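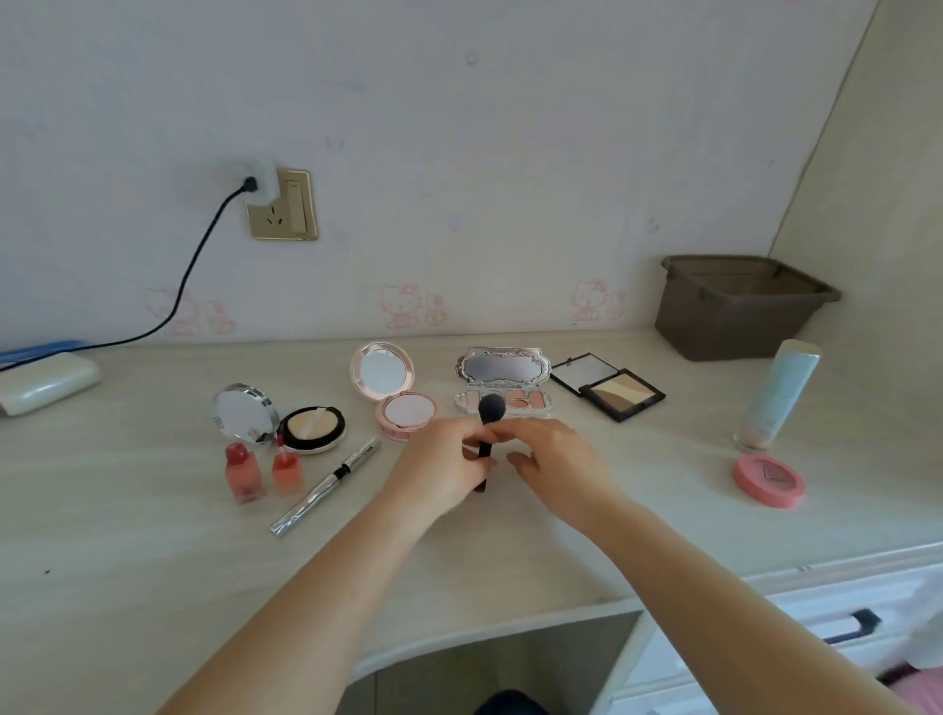
Do the job yourself before you set up the arm

If you're teaching a Pestton arm to put makeup away, run through the whole thing with your own hands first, slowly, with everything out on the desk the way it ends up on a busy morning. Pick up the brush, hold it upright, turn it, see where your fingers want to go. I grab mine by the handle every time and never come near the bristles, so that became my pick point. Compacts with their lids up are a different story! Close those before the arm gets a turn, or it will try to lift them by the mirror (ask me how I know).

Set the base before you set anything else

My arm clamps to the desk, and I bolted it down three times before I was happy. Lindalva Cavalcanti, who got me into all this, told me to mark the base with painter's tape and I should have listened sooner. If it creeps by even 2 mm your saved positions are junk. Check the tape, snug up the clamp, then teach the points. On mine the travel height is 185 mm, enough to clear the bottles standing up.

Give the drawer its own program

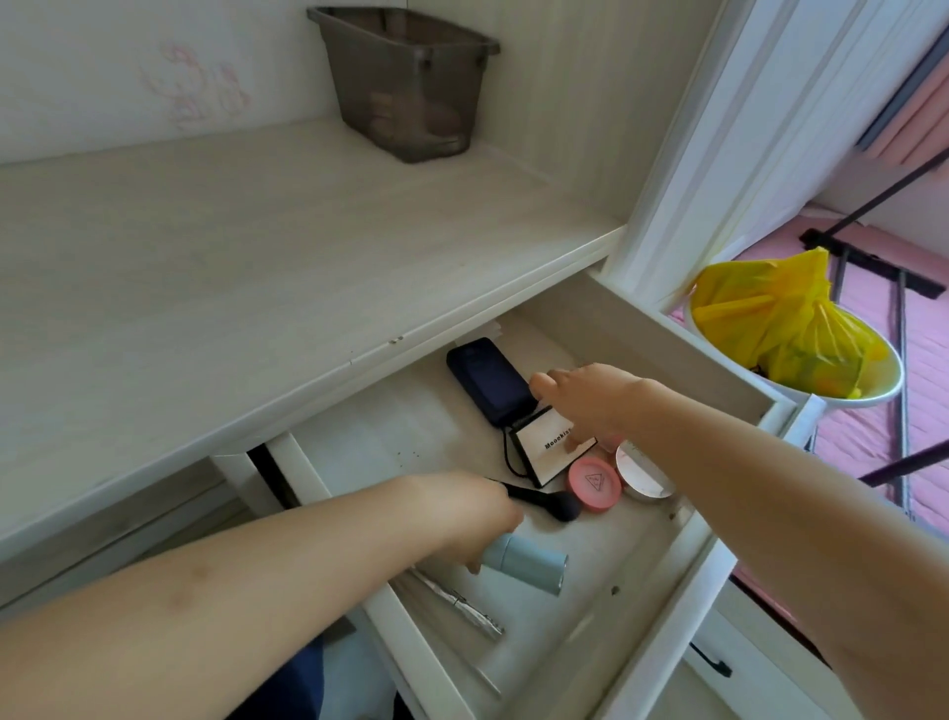
Photo: Sơn Bạch

A drawer that's pulled out is a whole new set of positions, and it has to be pulled out the same distance each time. I stuck a felt pad on the runner as a stop. Cables and straps are what get me — a power bank lead looped across the drop spot will catch a finger and drag half the drawer along with it. Tuck them to one side, or keep chargers somewhere else entirely. And wipe the drawer floor while you're in there, crumbs and all.

Wash the finger pads

Powder gets on the rubber pads and the grip goes slippery long before it looks dirty. I wipe them with a damp cloth and a drop of dish soap, then let them dry all the way. My pads lasted some 2,000 picks before the edges curled. The Kalholm replacements fit fine, but you'll need to re-teach the brush, they're a touch thicker.

If it starts missing the brush

Go through these before you touch the program:

Is the base still on its tape?
Is the drawer out to the stop?
Are the pads clean and seated?
Did somebody move the desk? (In my house, yes.)

After that I rerun the homing routine with the power off and on again, and drop the speed from 100 percent to half until I trust it. Sơn runs his slow all the time and says he likes the quiet.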